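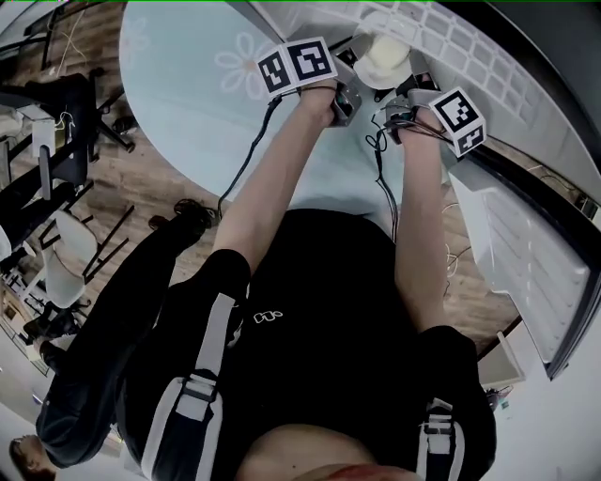
Ticket 66: Brineo portable fridge, fault code 2 on battery
Opened 10/8/21 by Isla Mackay
Status: waiting for part

Runs fine on mains. On the Veltorance battery it cuts out overnight and shows code 2. Battery is 200 Ah and was fully charged. Customer has already swapped the fuse.

Reply from Skye Cruickshank:
Code 2 is low voltage at the socket. Please measure there with the compressor running, then again at the battery terminals. 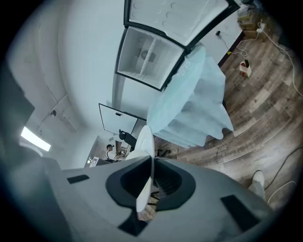
Isla Mackay:
12.6 at the battery, 11.1 at the socket. The cable is the thin one Swanson fitted in March. I also checked the airflow inside with the lid up, and the round grille in the back wall is the one I mean. Fan starts normally on mains.

Skye Cruickshank:
Then leave the fan alone. Replace the cable with 6 mm and set battery protection to low. Jutov have it on order.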